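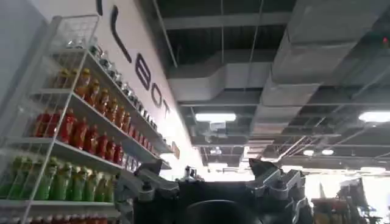
# Laundry day in Clumden, a thread

### 1/

September 11, 2022. Our washer at home quit in August and the part is still "on its way," so I've been hauling everything across Clumden and doing it out. Today I had three loads and a lot of opinions, so settle in!

### 2/

Can we talk about the drinks first? Whoever stocks those white wire shelves sorts the bottles by color, one color to a shelf - clear ones up high, then orangey-yellow, then red, then green, then red again. I could look at it all day. My own pantry looks like somebody threw it in from the doorway.

### 3/

I got a green one, for the record. I always think I'll be brave and try a red and then I'm standing there with a bag of dirty sheets on my shoulder and I panic and go with what I know.

### 4/

OK, laundry. The washers are these big front loaders in a bronzy gray, LG on the front, with a sticker that says 智慧洗 and "Smart wash" next to it. I went for number one because I'm superstitious and also because it was closest to where I dropped the bag.

### 5/

I'm a sorter at home. Lights, darks, towels, the delicate pile that never gets washed because it's too much trouble. Doing laundry out has ruined me completely. Look at this drum, pale gray stuff and nearly black stuff in there together, and a white thing at the bottom (my mother would need to sit down).
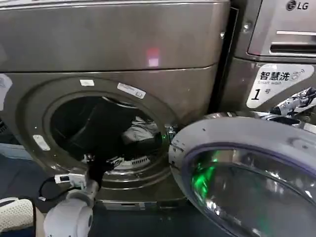

### 6/

My defense is that old clothes don't bleed much. New jeans, different story. I had a pair from a shop in Stitcombe that turned two pillowcases a really depressing blue, and that was on cold! Those jeans wash alone now, forever.

### 7/

Things I've picked up after a few weeks of this:

- check every pocket, then check the kid pockets again
- zip the zippers, button nothing
- shake each thing out before it goes in, a wadded-up shirt comes out a wadded-up shirt
- half the detergent you think you need
- bring your own bag for the clean stuff, please don't put it back in the dirty one like I did the first time

### 8/

Somebody asked about spin speed last time. I go with 1000 for everyday clothes and leave it alone. Faster gets things drier, sure, but then I'm ironing, and I didn't sign up for ironing.

### 9/

Also asked: what do I do while I wait? There's a noodle place called Giáp a short walk away, so that's where I go. Broth, a window seat, my phone on the table with the timer running. The Wi-Fi password there ends in 1832 and I still type it wrong every time.

### 10/

The one habit I'd really push on everybody is the last look in the drum. Put your head right down there and look along the sides, especially if you've got white stuff, which likes to get itself flat against the wall with all the little holes and just stay there. Socks are bad. Thin T-shirts are worse.
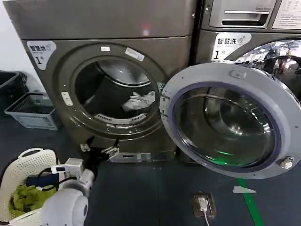 I've lost a good pillowcase that way, and one baby sock that wasn't even mine to lose (sorry again to my sister). So now I look, then I spin the drum around by hand and look one more time, and I run a finger around the rubber ring too - coins love it in there.

### 11/

And leave the door open when you're done! At home too. A front loader that sits shut gets that swampy smell and then your towels have it, and then you're the person with the towels.

### 12/

Next week I'm bringing the comforter. It's a king, it's down, and the only other place with a machine big enough is all the way out in Varkulville. If anybody has washed one of these without it turning into a bag of lumps, tell me your secrets. Tennis balls, yes or no?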